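Skip to content. We use cookies to keep you signed in and to count visits. Accept / Manage

Planner treats my mounting pole as a wall when the wrist camera is on

August, 9.40 am, posted by Gravham

I'm working on a pick routine in simulation before we move it to the real arm. There is a wood-topped bench with a round plate screwed down on it, and an upright pole that stands in front of the plate from the wrist camera's point of view. The gripper has to come in open, with one finger either side of the pole, close on it and hold.

If I plan from the model alone it works every time. If I switch on the depth camera and let the planner build its obstacle map from that, it fails with "start state in collision" as soon as the fingers get near the pole. I've set the map to 9 mm cells and cut the point cloud off at 1000 mm. Making the cells smaller slows everything down and doesn't fix it. Pasted below is the wrist view at the pose where it gives up.
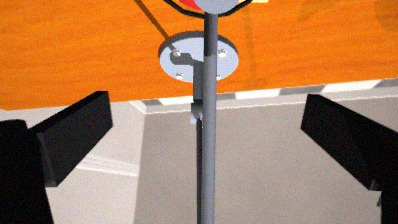 Etside Robotics Club, Software and Controls Group

The fingers are wide open at this point and nowhere near closing. I've checked the joint limits and the inverse kinematics, and both are fine. The collision report names the left finger and the map, never the pole model. Has anyone seen this before? I'd like to keep the camera in the loop, as the bench won't be in exactly the same place on the real set-up.

Last updated: August

Flarska

You have two separate problems and I'd deal with them in this order.

First, your own fingers are in the camera view, so the depth points that land on them go into the map as obstacles. The planner then finds the left finger inside a lump of "something" which is the left finger. You need a self filter between the camera and the map. It takes the robot model and the current joint positions and throws away any points inside the links, plus some padding. Start with 12 mm of padding on the finger links and bring it down if it begins to eat the pole. Check the time stamps too. If the joint states lag behind the depth image, the filter removes points from where the finger used to be and leaves the rest in.

Second, once that is sorted you will get the same complaint about the pole. The map doesn't know it is the thing you want to hold. Add the pole to the planning scene as a proper object, clear the map cells inside it, and allow contact between that object and the two fingers only. Leave the plate and the bench as normal obstacles. Clear the map again after you change the padding or you will be looking at old cells.

Suksawat

just turn collision checking off for the last bit of the move. we did that and it was fine 99 times out of a hundred

Gheorghița Crăciun

I wouldn't turn it off altogether, because the plate and its screws are close by and you want the planner to know about them. What you can do is split the move. Plan freely to a pose short of the pole, freeze the map there, then do a straight-line approach with only the finger and pole contact allowed. Freezing it also helps with the lag Flarska mentions.

One more thing to check is the simulated depth noise. Ours was set far too high by default and put stray points in the gap between finger and pole, and the self filter didn't catch them. Set the noise to zero for one run. If the error goes away, put an outlier filter in front of the map and bring the noise back up in steps.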